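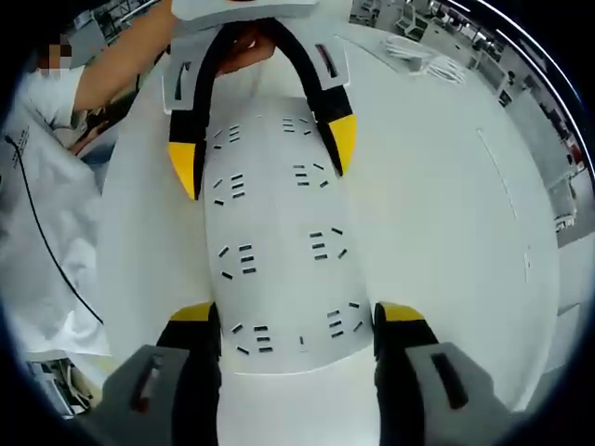
# Two people, two hand-held grippers, one table: the house rules

I wrote the first version of this on the back of a parts list, and Monique Royer told me (nicely!) that if I wanted anyone to follow it I should put it somewhere people could read it. So this is the cleaned-up version, good for any session where two of us are working over the same table with hand-held grippers and a marked sheet. We run these at Grirard most afternoons, and I've been doing it long enough to have made all the mistakes below at least once.

You'll need two grippers, a marked sheet, a partner, and a table you're willing to clear properly. Set aside ten minutes for setup. I know it feels like a lot when you're itching to get going, but it goes fast once you have the habit.

## Step 1: Clear more table than you think you need

The gripper sees wide. Really wide! Stuff you'd swear was miles off to the side still ends up in view, bent around the edges. I clear everything within arm's reach of the sheet first: mugs, screwdrivers, tape, somebody's lunch. Cables can stay on the table if they're coiled and sitting well back from the work, but anything loose within reach of a finger gets moved.

Then do the same for your sleeves. Big floppy cuffs are a pain, so roll them up or push them past the wrist.

## Step 2: Walk the cables

Follow every cable from the gripper to wherever it plugs in, with your hand and not just your eyes. You're looking for three things:

- a cable running across somebody's body in a way that will tug when they turn
- a cable hanging over the table edge where a hip or a chair can catch it
- a connector that's taking weight

I used to skip this one. Then I stepped back to admire a very nice run and pulled a connector halfway out, and the last bit of the log was garbage. Now I walk the cables, and I walk them again after any break.

## Step 3: Check the tips

Look at the yellow pads on both grippers. They should sit flat and face each other squarely when you bring the fingers together. Squeeze slowly, all the way shut, then open. If a pad has started to peel or there's a bit of grit stuck on it, fix it now. A worn pad doesn't stop you working, it just makes every grip a little different, and you'll only find out when you go through the data at the end of the week.

Write down which pad you changed and on which gripper. "Swapped pad" on its own is useless, and yes, that was me, in January, twice.

## Step 4: Put the sheet where both of you can reach it

Ours has black marks in clusters down the left and right sides. Line it up so that each person has a clear view of the marks from where they stand, and then leave it alone. Don't cover a cluster with your free hand. Don't lay a tool on it "just for a second" either.

If the sheet shifts during a run, stop and start that run over. We tried nudging it back into place for a while and Uyên Bùi put an end to that when she compared the results. She was right, I was grumpy, we moved on.

## Step 5: Agree who leads

One person leads, the other follows, and you say it out loud before you start. The leader calls three words and only three words:

1. **Ready**, and you both hold still.
2. **Go**, and you both move.
3. **Stop**, and you both freeze where you are.

Either person can call stop, any time, and they don't have to explain it first. Freeze means freeze, by the way. Don't pull back, don't let go, just hold until you've both looked at what's going on.

Keep your free hand out of the space between someone else's fingers, always. It doesn't matter that they're slow or that you trust the person holding the other end. If you need to adjust your grip on the strap, call stop and do it then.

## Step 6: Name the run and log it

We keep our logs in Hudari, and each entry gets the run number, who led, who followed, which gripper was in whose hand, and anything odd. Run 668 has my favorite note so far: "sneezed, restarted." Perfect. Tells me everything.

Bad runs get logged too. Please don't quietly delete them! A failed run with a decent note is worth keeping, and a gap in the numbers just means one of us spends the morning hunting for a file.

## Faces and bystanders

Tell people nearby before you start recording, and give them a chance to move. Anyone's face that ends up in the footage gets blurred before the files leave our own machines, and that includes yours and mine. If someone says they'd rather not be in it at all, wait for them to finish what they're doing or shift your table.

## Packing up

Fingers open, strap untwisted, cables coiled, sheet stored flat. Swap leader and follower next time so nobody gets stuck in one role. If you change any of these steps for your own bench, add your version to the bottom of the page and put your initials on it so I know who to ask.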